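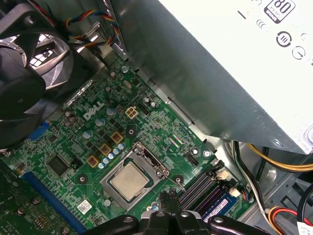 Cell walkthrough checklist with my comments
Desktop teardown line, Vastell recycling shop
Walked 2021-09-21

I do this walk before every changeover and I always end up scribbling in the margins, so this time I typed the margins up too. OK means OK, FIX means I want it done before the next batch goes in, and WATCH means I'll be annoying you about it.

1. Tower unplugged, power cord removed from the station entirely — OK
Cords go in the bin by the door, please, and not draped over the fixture. I found one draped over the fixture in February and I'm still talking about it.

2. Power supply left closed — OK
We don't open them. The arm doesn't open them, you don't open them, I don't open them. If the job is memory or processor, the supply stays screwed shut and goes out whole. After unplugging, hold the front power button in for a few seconds and then let the thing sit while you do your paperwork.

3. Side panel off and stored flat — OK
Much better than last time! The new rack helps a lot.

4. Case clamped, no rocking — FIX
The left clamp pad on station two is worn smooth. I pushed on the chassis with one finger and it moved. If I can move it, the arm can move it, and then every taught position is off by that much. Spare pads are in the Margaritis drawer, second one down.

5. Loose wiring clear of the approach path — WATCH
My big one this time. These Dell towers have a bundle running across by the fan, and more wires coming out from under the supply and down past the memory. Tuck or tie anything the fingers could snag on the way in or out. Look again after clamping, too, as bundles like to spring back. A zip tie costs next to nothing and a ripped header costs us the board.

6. Memory latches and socket lever checked by eye before the program starts — OK
Don't trust the last person's checkmark. Look at it yourself, under the lamp.

7. Approach speed over the socket set to slow — OK
Slow mode was on at both stations. It does drag, I know, and I've heard the sighing. We ran nearly 3,000 units through at that speed without having to argue about it, so it stays.

8. Hands out of the case during motion — FIX
I watched someone reach in to straighten a cable while the arm was paused. Paused isn't stopped! Hit the stop, wait for the light, then reach. I'm asking for this to go on the sign in bigger letters.

9. Emergency stop pressed and reset at each station — OK
Both worked. Station one is a bit stiff, so I've put in a ticket with Mivex.

10. Wrist straps and mat ground tested — OK
Tester log is filled in through page 52. Handwriting is another matter.

11. Fingertips inspected, wiped, no burrs — WATCH
Change interval is 1,000 cycles and station two is at 481, so we're fine on paper. I felt a little roughness on one tip anyway. Check it again at lunch.

12. Vorkadov light curtain, break test — OK
Broke it at the top, middle and bottom. Stopped every time.

Left over from last walk: the floor tape by station one is still peeling. I have the roll, I just need ten minutes with nobody standing on it.

Pads and the sign first, please — I'll come back and sign off on items 4 and 8 once they're done.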